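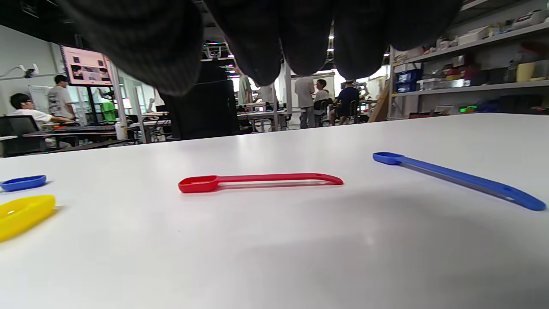
Home | Courses | Student Work | Library | Contact

Print this page | E-mail this page

Gokby Hall reception: table plan and budget report
Events Styling, second project

Brief from the tutor was a summer wedding reception, 29 tables max, one hall, budget 4000 all in. Our group picked Gokby Hall because two of us had worked shifts there and knew where the outlets are. Client was made up by the course but we had to treat her like a real one, emails and all.

What she asked for: 200 guests, long tables if possible, no balloons, "garden but not rustic." Took us a whole week to agree on what that meant. Ended up with green and cream, one strong color (coral), and herbs in with the flowers.

Layout

First plan was all long tables. Didn't fit. The fire exit on the kitchen side needs a clear path and we had drawn straight across it. Second plan mixed rounds and long tables, top table under the windows. Fits, but the servers have to go the long way round to reach the far corner. We left it. Would of moved the bar if we had more time.

Flowers

Got quotes from Mokis and Klinhom. Mokis was cheaper per stem but wanted payment up front and would not deliver before 10 a.m., too late for us. Klinhom delivers the evening before and takes back the buckets. Went with Klinhom and cut the hanging pieces over the dance floor to pay for it. Rosemary and mint from pots, split up on the day. Mint wilts fast, see below.

Linens and chairs

All from Carnonard. Cream cloths, plain napkins. The chair covers in their catalog looked shiny so we skipped them and tied ribbon on the end chairs only. Saved a good bit there.

Trial setup

We set 3 tables in the classroom in June to check timing. Centerpieces took much longer than planned, mostly wiring. The mint was limp by lunch. Swapped it for more rosemary and some eucalyptus. Candles were too tall, you could not see the person across from you. Shorter ones for the final plan.

Also the coral napkins we borrowed clashed with the coral ribbon. Two diffrent corals. Plain cream after that.

Budget

Came in under, but only after dropping the hanging pieces and printing the menus ourselves. Delivery charges were missing from our first sheet completely. Put them in first next time.

What we would change

Measure the hall ourselves, the plan on the hall's site is old and leaves out the pillar by the coat room. Ask the client for pictures in the first email. Start the seating chart earlier, it held up the place cards and we were still cutting those at 9 p.m. the night before hand in.

Full price sheet and both floor plans are in the folder with the sample board.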